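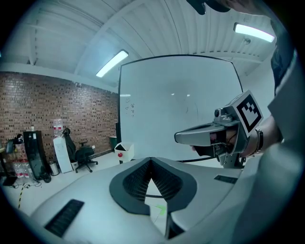

What will change for households when the new food waste service begins?

Every home in the Irneo valley will receive a lidded kitchen caddy and a larger outdoor bin, and both will be emptied once a week from February. General rubbish will continue to be collected fortnightly, and recycling days stay as they are.

IRNEO VALLEY COUNCIL CONFIRMS START OF WEEKLY FOOD WASTE COLLECTION

Irneo Valley Council has confirmed that its weekly food waste collection will begin in February, following a trial in the village of Clindska in which 700 households took part. The service will first be extended to the 1,359 homes in Clindska and the lower valley, with the upper valley joining once the new collection rounds have settled.

The council approved the scheme after considering a report on the trial, which set out the weight of food waste collected, the cost of each round and the views of residents. Collections will be carried out by Psarras, the contractor already responsible for recycling in the valley. The material will be taken to the composting site at Vistico, where it will be mixed with garden waste and turned into soil improver for use in parks, school grounds and allotments.

Myfanwy Rees, Head of Environmental Services at Irneo Valley Council, said: "Residents told us during the trial that they wanted a service that was simple to use and collected when we said it would be. We have changed the rounds in response to what they said, and I am grateful to everyone who filled in a form, rang the office or stopped one of the crews to tell them what they thought."

Among the changes made since the trial is an earlier start on the steeper lanes above the church, where parked cars had made it difficult for the larger vehicle to turn. A narrower vehicle will now serve those streets, and crews will begin there at 6.30am. Residents on these lanes are asked to put their bins out the evening before.

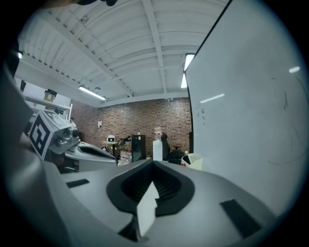 Households in flats will use shared bins placed within the existing bin stores. Managing agents have been contacted with the proposed number of bins for each building and may ask for more at no charge. Where a building has no bin store, the council will arrange a visit to agree a suitable place before the service begins.

All cooked and uncooked food may be placed in the caddy, including meat, fish, bones, dairy products, bread, fruit and vegetable peelings, tea bags and coffee grounds. Liquids, cooking oil and packaging of any kind should be kept out. Caddies may be lined with newspaper or with compostable liners. Ordinary plastic bags cannot be accepted at Vistico and will be left in the bin with a tag attached.

Each household will receive one roll of liners with its caddy. Further rolls will be available from the council offices, the library and the mobile library during its usual stops. Residents who compost at home are encouraged to carry on doing so and may use the new service only for cooked food and bones if they prefer.

Julián Toledo, Operations Manager at Psarras, said: "Our crews know these streets well from the recycling rounds, and they have been closely involved in planning the routes. We ask residents to lock the outdoor bin by pulling the handle fully forward, which keeps the lid shut if the bin is knocked over in the wind or by an animal."

The Vistico site has been prepared to receive the additional material. A second covered bay was completed in the autumn, and the access road has been resurfaced between the weighbridge and the main gate. Deliveries will be made between 8am and 4pm, and lorries will continue to avoid the road past the primary school at the beginning and end of the school day.

Benedicta Amoah, Site Manager at Vistico, said: "What we can make depends on what we are sent. The material from the trial was of a good standard – there was very little plastic in it – and the first batch of soil improver is now on the flower beds outside the library."

Free bags of soil improver will be offered to allotment holders and community gardens in the spring. Each group may apply for up to 2 tonnes, delivered loose, or for a smaller amount in bags to be collected from the site. Application forms are held at the council offices, and 104 plots across the valley are already covered by requests from allotment societies.

Residents who need help putting their bins out because of illness, disability or age may apply for an assisted collection, under which crews will fetch the bins from an agreed place on the property and return them there. Anyone who already receives help with recycling will be added automatically.

Themis Pappas, who represents the Clindska ward, said: "The trial was not without its difficulties, particularly in the first few weeks, when several streets were missed. Those problems were put right and the lessons are reflected in the rounds now being introduced. I would urge anyone whose bin is missed to report it on the same day."

Caddies and outdoor bins will be delivered in the weeks before the service begins, together with a printed calendar and a leaflet. Households that took part in the trial should keep the containers they have.

Notes to editors

Clindska households in the trial will see no break in their collections before February.

The leaflet is available in large print and in audio form on request.

Requests for interviews and for visits to the Vistico site should be addressed to Haruna Uchida, Communications Officer, Irneo Valley Council. Visitors to the site will need sturdy footwear.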